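The registrar of the Wilthorpe youth soccer league keeps her office hours in her kitchen, between the toaster and a stack of player cards. She has held the job for 26 seasons and asked that her name be left out, on the grounds that parents already have her number.

This fall the league registered 691 kids, a record. "I'd be prouder if they all had birth certificates," she says.

Her main worry is the schedule. Wilthorpe shares two fields with Asosthorpe, and one of them floods. "We call it the lower field," she says. "The ducks call it something else." 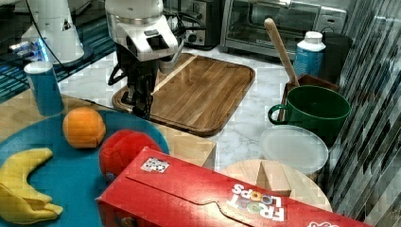

Referees are the other shortage. Three quit before the leaves turned, all teenagers, all after under-nines games. "The nine-year-olds were lovely," she says. "It was a grandfather."

The league now asks parents to stay quiet for one weekend in November. She expects it to hold until the first throw-in – maybe the second, if it's cold.

Would she coach again? She did it once, for a team sponsored by Gemavach, the gutter people. They lost nearly every game and had very nice shirts. "I still wear mine to paint in," she says, and goes to answer the phone.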